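Subject: Re: [prelteo-content] Voice prompts cutting off in the Bedthorpe level
Date: December 14, 2019

Ó Ceallaigh wrote:
> Ticket 1817 is open again. In Bedthorpe the spoken prompt stops
> as soon as the child touches anything, and it does not come back.
> Parents of younger players report that the child then waits for
> an instruction that was never finished. Can we lock touch input
> until the prompt ends?

I would prefer not to lock input. We tried that in Utumora and the younger testers took it for a crash and pressed the home button. The prompt player needs fixing, and the change is small.

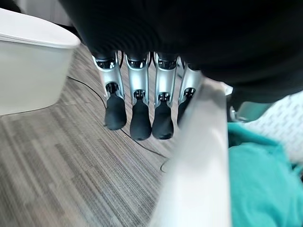 Pádraig Mac an tSaoi

The player holds one audio channel for both prompts and touch sounds. Any touch sound takes the channel, the prompt is dropped, and nothing puts it back in the queue. Bedthorpe shows the fault more than the other levels do, as almost every object in the bedroom makes a sound when tapped. The level has 31 prompts, and all of them go through the same call.

I reproduced it on the current build with the sound on and off. With the sound off, the caption goes away too, so a child who reads along loses the text as well as the voice. That part was not in the ticket and I have added it.

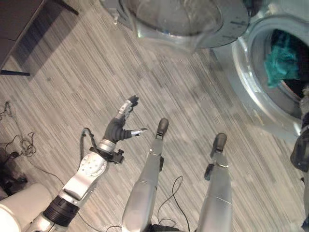
Prelteo Audio and Input Group

The patch gives prompts their own channel. Touch sounds stay on the old one and are turned down to 70 percent while a prompt is playing. If the child taps the correct object before the prompt ends, the prompt fades out and the level moves on as it does now. A tap on a wrong object no longer affects the prompt at all.

I left the repeat timer alone. It starts when the prompt ends, and in the old code it never started if the prompt was cut off, so the same change cures the "nothing happens" reports without a separate fix. 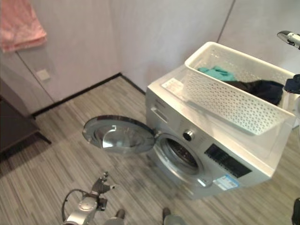 Memory use goes up slightly, with two decoders open at once. On the oldest tablet we support, the level still loads, but the load screen stays up a little longer. If that is a problem, the Bedthorpe music can be moved to a lower bit rate. I would like to hear from whoever owns the music files before touching them.

To test the patch, please do the following in order.

1. Clear the saved game and start Bedthorpe from the map.

2. Tap wrong objects during the first 4 prompts. Each prompt should play to the end.

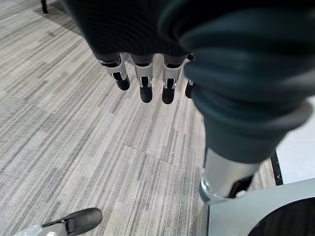

3. Tap the correct object halfway through a prompt. The voice should fade and the next task should start.

4. Turn the sound off and repeat step 2, watching the captions.

Post results to the ticket, with the tablet model and system version. Translated voice files do not need to be recorded again.

Pádraig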